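Part-Time Shop and Workshop Helper Wanted at Tannous

Posted Sun 13 January

Hi! I run Tannous, a small basket and chair-seat shop, and I'm looking for someone to come work with me starting in March. If you've ever taken apart a broken chair just to see how the seat was put together, please keep reading. If you haven't but you like the idea, keep reading too.

A bit about the place first. We sell baskets, trays, brushes and door mats out front, and in the back we reseat old chairs (cane, rush, paper cord, the occasional seagrass footstool) and repair wicker that people drag in from porches and attics. I also teach evening classes in the back room, which means the long table has to be cleared off by five no matter what's on it. The shop is 600 square feet, front and back together, so we'll be seeing a lot of each other. I talk while I work. I like the radio on low. You don't have to talk back, but it helps if it doesn't drive you up the wall.

I've been doing this on my own since my last helper moved out of state, and the waiting list for chairs has gotten silly. People are very nice about it, but I'd like to stop saying "maybe by summer" in January.

What you'd be doing

Mornings are mostly the front of the shop. You'd open up, sweep, put the baskets outside if it isn't raining, answer the phone and ring people up. You'd also check in repairs, which takes more care than it sounds like. Every chair gets a tag, a note about the color of the old seat, and a good look underneath for cracked rails, and you'd have to tell the owner about any cracks before they leave. I learned that one the hard way with a set of ladder-backs and I still think about it.

Afternoons you'd be in back with me. To begin with it's stripping out old seats, pulling tacks, soaking cane, cleaning dust out of grooves with a bent awl. It's dirty and weirdly satisfying! After a few weeks I'd start you on a simple woven stool, and if your hands take to it we'd move on to rush and then hole-to-hole cane. I'm a patient teacher and I don't expect speed. I do expect you to undo a row when it's wrong, even if it's the row you were proudest of.

Then there's the mail. Orders for supplies come in through a site called Liltix, and somebody has to pull the coils, weigh them, wrap them and get them to the post office before the line gets long. Right now that somebody is me at eleven at night. We keep the stock list in Priltix, a little inventory program that's older than my car and about as pretty. If you can use a spreadsheet you can use Priltix. You'll swear at it a few times and then you'll be fine.

Hours and pay

It's 17 hours a week, Wednesday through Saturday, mostly 11 to 3 with a little extra on Saturdays. I can move things around for school or kids if I know ahead of time. December is busier and I'd love to give you more hours then if you want them.

Pay is hourly, and I'd rather tell you the number on the phone than have it float around online forever, so just ask and I'll tell you straight off, before we talk about anything else. On top of that there's a $200 tool allowance after your first month. You pick the tools and they're yours to keep, even if you leave. You also get materials at my cost and a free seat in any class that isn't full.

Who I'm hoping for

You're comfortable on your feet and okay carrying a rocking chair up four steps. You can be friendly to a customer who wants to tell you the whole history of their grandmother's settee, and you can also get them to the register eventually. Your handwriting on a repair tag can be read by someone else. That's pretty much the whole list.

You don't need experience. You don't need a degree, or a car, though the bus stops running early on Saturdays so think about how you'd get home. If you're allergic to dust or to dried grasses, this probably won't be a happy place for you, and I'd want you to know it now. There's also a cat next door who considers our window hers.

Materials you'd get to know

Cane and rush are the main ones, but I've been bringing in rougher fibers too, for stuffing and scrubbers and mats. Our supplier, Dindiritz, sells them by the bale, and my last order of everything together came to 2,000 pounds, delivered on a day with ice on the ramp. Part of your job would be pulling bales apart and sorting what's in them. Long strands go in one bin, short frizzy stuff in another, and anything that smells off goes straight outside.

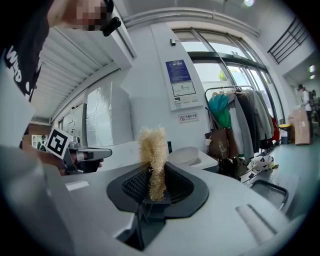

Tangled, pale beige fiber, frizzy strands and all.

Wear clothes you don't love. Little bits get into sweaters and never leave.

How to apply

Send me an email through the contact form, or drop a note through the door if you're nearby. I don't need a formal resume. Tell me what you've been doing lately, which days you can't work, and one thing you've made or fixed, even if it came out crooked. A photo of the thing is welcome.

I'll write back to everyone, though it may take me a week. If it sounds like a fit, I'll ask you to come by for a paid two-hour tryout where you strip one seat and wrap one package, and then we'll have coffee and you can ask me whatever you like. Please come with questions, I mean it.

I'd like to have somebody picked by the end of February so we can start the first week of March. If you only see this after that, write anyway, as I keep a list and I do go back to it.

Oh, and if you're here about a chair: yes, we're still taking them in, and no, you don't need to apply for a job to get it back.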